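Inicio | Reportajes | Cocina | Barrio | Cartas | Suscríbete

LA COMPRA DE LOS MARTES QUE NO ERAN MARTES

Durante un año dejé de ir al supermercado grande y volví a comprar a pie. Gasté menos gasolina, hablé muchísimo más y aprendí a cocinar acelgas de seis maneras, dos de ellas comestibles

Yo era de las del maletero lleno. Una vez cada dos semanas cogía el coche, me iba hasta la nave de Elteo, a la salida de la autovía, y volvía con comida para un regimiento. Llegaba a casa de mal humor, colocaba todo de mal humor y a los diez días tiraba, de peor humor todavía, una bolsa de rúcula convertida en sopa. Así media vida adulta.

El cambio empezó en abril, con una avería. El coche se quedó en el taller, el taller pidió una pieza, la pieza no llegaba, y yo me vi un mediodía con la nevera pelada y un carrito de cuadros que había sido de mi madre. El carrito chirriaba tanto que la gente se apartaba antes de verme (una ventaja en mi acera, que es estrechísima). Bajé hasta la plaza, compré cuatro cosas y subí la cuesta parando en todos los portales. Me gustó. No sé explicarlo mejor. Cuando por fin me devolvieron el coche ya le había cogido el gusto a lo de ir a pie y me dio pereza volver a la nave.

Lo conté en la redacción y mi jefa, que huele un reportaje gratis a kilómetros, me dijo que guardara los tiques. Los he guardado todos. Están en una lata de galletas y son 734, contando los de la panadería, que me los daban aunque dijera que no. ¡Setecientos treinta y cuatro papelitos! Mi hijo quiere enmarcarlos.

EL PUESTO DE NAHEED

La primera persona que me aprendió el nombre fue Naheed Durrani. Lleva la frutería de la esquina de abajo, la del toldo verde, y tiene una norma que me desconcertó bastante al principio: si pides algo fuera de temporada te lo vende, pero te mira. Le pedí melocotones en primavera y me los pesó en un silencio que todavía recuerdo.

—¿Para cuándo los quieres? —me preguntó al final.

—Para hoy.

—Pues llévate fresas.

Me llevé fresas. Desde entonces no he vuelto a entrar allí con una lista cerrada, y ese ha sido el mayor cambio de todo el año. Antes decidía el menú en el sofá, con el móvil, y luego buscaba los ingredientes. Ahora bajo sin saber qué voy a cenar. Hay semanas en que esto es una maravilla y semanas en que cenamos calabacín, y luego calabacín, y luego una crema de algo que los niños identifican enseguida como calabacín.

Con las verduras de hoja he tenido que aprender casi de cero. Las compraba en bolsa, lavadas y cortadas, y no sabía que un manojo de acelgas ocupa media nevera y se queda en nada en cuanto toca la sartén. Naheed me enseñó a separar las pencas, a cocerlas antes y a guardar las hojas envueltas en un paño húmedo. También me dijo que no las lavara hasta el momento de usarlas. Yo las lavaba siempre nada más llegar, con toda mi buena intención, y se me ponían negras.

LO QUE CUESTA

Aquí viene la parte que me habéis preguntado todos. ¿Es más caro? Pues depende de lo que metas en la cuenta. Kilo a kilo, muchas cosas me han salido más caras: el arroz, el aceite, las conservas, el papel de cocina. La fruta, no. El pescado, ni lo comparo, porque antes casi no lo compraba. En cambio, he dejado de traer a casa lo que no buscaba. En la nave de Elteo yo entraba a por leche y salía con una manta de viaje y un molde de bizcocho con forma de castillo. Lo he usado una vez y las torres se quedaron dentro.

En mi mes más ordenado gasté 50 euros menos que en el mismo mes del año anterior. En el más desastroso me pasé 40, pero fue el mes de los cumpleaños y alguien compró langostinos (fui yo). No soy contable y mi lata de galletas no es una auditoría, así que tomadlo con cariño.

Ute Harms sí sabe de números. Estuvo muchos años en el departamento de compras de la cadena Dekham y ahora da clases de economía doméstica en el centro cívico, con una paciencia que admiro. Le llevé la lata. Se puso las gafas, removió un rato y me preguntó cuánto comida tiraba antes.

—No lo sé —le dije.

—Entonces te falta media cuenta.

Me puso de deberes apuntar lo que iba a la basura durante un mes. Lo hice. Me salieron dos yogures, medio pepino, el culo de tres barras de pan y una lata abierta de la que prefiero no hablar. Ute lo dio por bueno, aunque me riñó por el pan. Dice que se congela en rebanadas y se tuesta directamente. Lleva razón y el congelador me va a explotar.

EL TIEMPO, ESE ASUNTO

No voy a engañar a nadie: se tarda más. Entre bajar, esperar turno, charlar y subir la cuesta se me va una hora larga, y no todo el mundo la tiene. Yo trabajo desde casa tres días y me organizo. Mi hermana, que entra a las siete y sale cuando puede, me escuchó muy educada y me dijo que ella seguirá con su maletero, gracias. La entiendo perfectamente, y además me presta el coche para la arena del gato.

Sigo comprando los paquetes en el Clellik de la avenida: leche, pasta, galletas, legumbre seca. Voy una vez a la semana, con una caja de cartón debajo del brazo, que pesa menos que el carrito y no chirría. Luego lo saco todo encima de la mesa antes de guardarlo, una manía heredada de mi madre, y ahí decido qué se come primero.
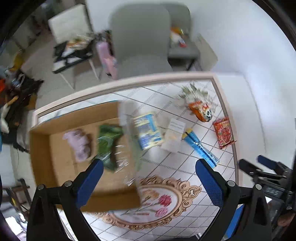

Verdura, bolsas y algún paquete, todavía sobre la mesa.

Contacto | Aviso legal | © Todos los derechos reservados | Volver arriba

Última actualización: 7 de julio de 2019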